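Small Parts on a Green Cloth: Notes on Sorting the Gear Drawer

The undersigned has maintained a home workshop in Rurerberg for a number of years, and readers of this journal will be aware that its storage has not always met the standard set for the rest of the house. The present entry records the reorganization of the drawer assigned to plastic gears, pins and related small hardware, which was undertaken over two evenings in October.

All sorting was carried out on a green cloth. Small parts placed on a bare bench tend to roll, and a plain colored surface makes them easier to find.

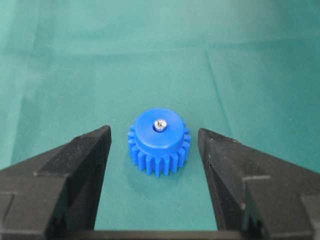
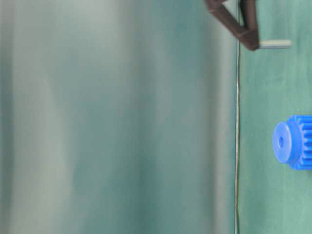 Blue plastic spur gears have a raised hub on one side, and the hub is the first thing to look at when sorting.

Why the hub matters

A gear with a hub occupies more height than its teeth would suggest. For this reason the former arrangement, in which gears were stacked in a shallow tray with the lid pressed down, was unsatisfactory. Several had worked their way under the divider and into the compartment for washers. The tray, a Bellis model purchased secondhand, has been retired from this duty and now holds picture hooks.

The bore at the center of the hub deserves equal attention. Some gears in the collection have a metal insert at the center, and others have only the plain hole. These are not interchangeable on the same shaft, and they should be stored separately even where the teeth match. The author learned this while repairing a Grollano curtain winder, having fitted the wrong one twice – the second time after dinner, when the work ought to have been left until morning.

Method adopted

Each gear was placed on the cloth with the hub facing upward, then turned on its side so that the teeth could be examined along their length. A worn tooth is difficult to notice from above. Viewed from the side, with a lamp set low, the row of teeth should appear even. Any part with a chipped or rounded tooth was removed to a separate envelope marked for spares, as the hub alone can sometimes be put to use as a spacer.

Parts were then tried against a metal pin of known size. Where the pin entered freely, the gear was assigned to the first compartment. Where it did not, the gear went to the second, and no force was applied. Mr. Trefor Ellis, who kindly lent his calipers, is of the opinion that measurement should precede any trial of this kind. His view is respected, and the calipers were used on the pins.

The new cabinet

The drawer has been replaced by a Plemevano cabinet of 64 compartments, acquired from Roman Zieliński upon the closing of his repair shop. It arrived with the original paper labels in place, most of them in Polish and a few in a shorthand known only to their author. These have been left on the backs of the compartments. New labels have been fixed to the fronts, lettered by hand in pencil so that they may be corrected.

Gears now occupy the top row, where the compartments are deepest. Pins and short rods are kept directly beneath, laid flat and grouped by length. Set screws have been given a compartment to themselves, together with the small hex key that fits the majority of them. The key is tied to the handle with string.

Matters outstanding

Five compartments remain unassigned. The rubber belts have yet to be sorted, and it is expected that many will have to be discarded, having hardened in storage. There is also the question of the mixed jar from the garage, which contains springs, fuses and what may be the feet of a radio. It will be addressed when the weather no longer permits work in the yard.

The green cloth has been shaken out over the bench, folded, and placed in the bottom of the cabinet, next to the calipers awaiting return to Mr. Ellis.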